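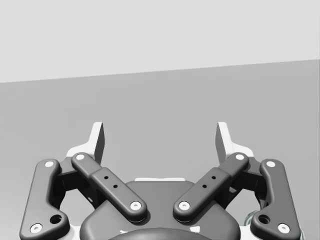

July, 8:40 a.m.

Continuing the sourdough hydration notes from the Westano flour. The last bag baked up flat and I want to settle whether it is the flour or the starter before we order again.

Starter fed last night at 1:2:2 with the usual rye and tap water. Domed at 8:15, no collapse line on the jar. Smell is mild, more yogurt than vinegar. Float test passed, for what that is worth. I have had starters float and then do nothing in dough.

Two doughs, same starter, same salt, same water. Dough A is Westano strong white. Dough B is the Kurkau white we used all spring. Both at 80 percent hydration. Salt at 2 percent, held back until after the rest. Target weight of each dough 959 g, which fits the long bannetons without crowding.

9:05. Flour and water combined by hand, no starter yet. A took the water slowly and left a film on the bowl. B came together in under a minute. Same water temperature for both, so the difference is in the flour. Covered, left on the shelf by the window.

9:50. Starter in. A tears when pulled, B stretches. Salt at 10:15, pinched through until no grains could be felt.

10:45. First fold. A already looser than I would like. Edges spread back to the side of the bowl within a few minutes. B holds a corner.

11:15. Second fold. A slightly better. Surface smooth, small bubbles under the skin. B needs no comment.

11:45. Third and last fold. Stopping at 3 for both so the handling matches, although A could use another. If I start giving A extra work the comparison is no good.

Note on the label. Westano gives protein per 100 g on the back panel but not the moisture basis. The Levchenko mill sheet we keep in the drawer states its basis clearly. It is possible we have been comparing two different things when choosing bags by protein number. Check the Kurkau sheet too. I could not find it this morning — it may be in the Plurnamstead folder with the oven paperwork.

2:30 p.m. Bulk finished on B by volume, judged against the tape on the straight-sided tub. A is behind by a finger's width but the surface is starting to look tired. Shaped both now. A stuck to the bench and took more dusting flour than it should. B shaped cleanly in one pass.

2:50. Both in bannetons, seam up, bagged, bottom shelf of the fridge. Will bake cold tomorrow, same stone, same steam, A first.

Working view: the starter is fine. B would not have moved like that on a weak starter. The Westano flour does not carry 80 percent. It may do well enough at a lower figure, and for pan loaves it probably makes no difference.

To do:
Repeat A with the water cut, everything else as above.
Weigh the dusting flour next time. I only estimated it today and did not write it down.
Replace the tape on the straight-sided tub, the marks are rubbing off.
Hold the Westano order until the crumb has been looked at.

Next morning, 7:20. A baked. Spread on the stone, ear closed over, decent color. Crumb tight at the base with larger holes near the top crust. B in the oven now, lid off at 7:40.

7:55. B out. Taller than A by a clear margin, score opened along its full length. Cutting it after lunch.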